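Replaced the kitchen faucet myself. Thread for anyone with small children and a free afternoon, by which I mean a free weekend.

The old one was a Purlow that had been dripping since July. My wife timed it at 22 drips a minute. She timed it more than once and read me the results.

Store had two that fit our sink. The Danis came with every part in the box. The Garcia was 16 dollars cheaper. You already know which one is in my kitchen.

Step one in the booklet: "Clear the area under the sink." We own four bottles of the same dishwasher rinse. All open.

My son (age 4) asked if he could help. I gave him the flashlight. He pointed it at my eyes for most of the job, with real commitment.

The shutoff valves under the sink did not shut anything off. They turned beautifully. I went down to the basement and closed the main, which meant telling everyone in the house not to flush, which meant everyone in the house needed to.

The nut holding the old faucet on was last touched when the house was built. I soaked it in penetrating oil and had a sandwich. Soaked it again. Had another sandwich.

You need a basin wrench. Regular pliers will go up there but they won't turn, and then you're lying on your back in a cabinet holding pliers at the ceiling like you're asking it for something.

Went to buy a basin wrench. The one they had was a Grakudix, and the package said "contractor favorite." Took the nut off in nearly 32 seconds. I've been mad about the sandwiches ever since.

Practical bit: put the new supply lines on the faucet BEFORE you drop it through the hole. The booklet mentions this on the page after the one where you drop it through the hole.

Also: plumber's tape goes on clockwise. I put mine on the other way and it came off in a little ball, which my son has kept.

Turned the water back on slowly, like a responsible adult. Hot side fine. Cold side sprayed the rinse bottles, which I had just put back.

Quarter turn with the wrench and it stopped. Dry paper towel under the joint overnight, still dry at breakfast. My wife has started timing the bathroom.
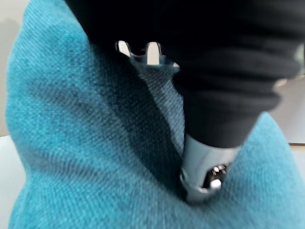
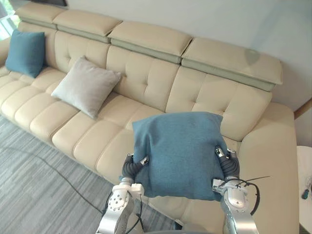 Gonçalo Guerreiro
August 27, 2021

Couple of people asked about the sprayer. Yes, it pulls out. No, it doesn't go all the way back in unless you feed the hose by hand, because the weight was in the Danis box.

Bathroom faucet next. It's also a Purlow.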